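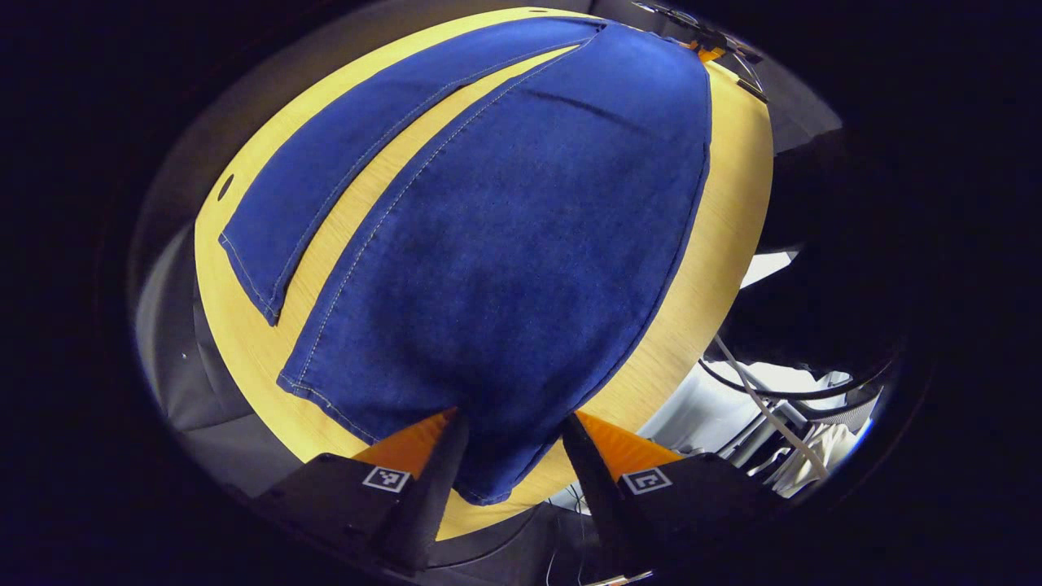 *Dark blue denim with tan topstitching along the seam.*

I learned to sew a flat-felled seam in May, and I have been boring my friends about it ever since. It's the seam that runs down the leg of a decent pair of jeans, where the two raw edges are folded into each other and stitched down flat, so you get those two neat rows of thread on the outside and no fraying on the inside. I had worn trousers made that way for most of my life and never once looked at how they were put together. Now I can't sit on a bus without staring at people's knees.

My argument is a simple one. We should all be able to mend our own clothes, and we should be taught to do it properly, at school, with real cloth and real needles. I don't mean one afternoon making a felt owl. I mean patching a knee, turning up a hem, putting in a zip and unpicking the zip when it goes in backwards (mine did, twice).

I came to this through the mending evenings at Stunent, the shared workshop behind the old bus depot in Rendemville. I went along with a coat that had lost its lining and expected to hand it to somebody clever. They sat me down with a seam ripper and a mug of tea and told me to get on with it! It took 90 minutes to do one sleeve and the stitches wandered all over the place, but the coat has been through a whole wet spring and the sleeve is still in. I can't tell you how pleased I was. I wore it indoors.

People usually raise the money question first, and they have a point. Clothes are cheap, time is short, and a new pair of jeans can cost less than a proper alteration. If you work long shifts, the last thing you want is an essay telling you to darn. I've been that tired person and I threw the trousers away. But I think the sum looks different once you have the skill in your hands. A torn pocket is a ten-minute job if you know how and a lost cause if you don't, and the only thing standing between the two is somebody having shown you once.

Then there's the idea that mending should be hidden. My grandmother would have been mortified by a patch you could see from across the road, and I understand why - for her it meant going without. I love a patch you can see. There's a pair of overalls pinned up by the door at Stunent with so many layers on the knees that they could stand up by themselves, every square in a slightly different blue depending on how faded the scrap was. It's the best-looking thing in the building. I bought a bag of offcuts from Peixoto, the fabric shop on the hill, mostly so I could have a go at copying it.

Denim is a lovely thing to learn on, by the way. It's firm, it stays where you put it, and it forgives a crooked line. You do need a strong needle, and you need to go slowly over the thick bits where the seams cross. I turned the wheel by hand for those. My machine is an old Feroto that weighs as much as a dog and only does straight stitch and zigzag, and so far I've wanted nothing else from it.

What I'd ask of schools is small. Give every class a few hours a term, a box of worn-out clothes and a teacher who has been given the time to learn it too. Let the children bring in something they like and have ripped. Boys as well, obviously - I was sent off to do woodwork while the girls did hems, and I came out with a wonky spice rack and no idea how to sew on a button. I would have liked both.

The workshop takes in 3 bags of donated clothes most weeks and we never get to the bottom of them. Last time I pulled out a child's jacket with one elbow gone and everything else as good as new. I've got it on my table now, with the patch cut and tacked, and I'm going to try the corners by hand.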